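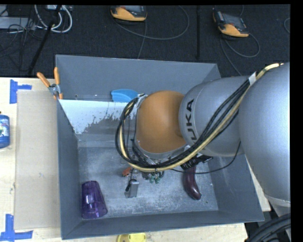

Ustitz Community Archive: progress to the end of November

Cataloguing of the parish letters is on schedule. We have now listed 2,787 items, 729 of them since the last report. Negin Ranjbar has finished the farm accounts and moved on to the school registers.

Spending is within budget. The Brolano shelving cost more than quoted — the extra came out of the travel line.

Still to do: 51 letters need repair before they can be scanned. Two reading days are planned, both on a Monday.

Fengying Shi
Project lead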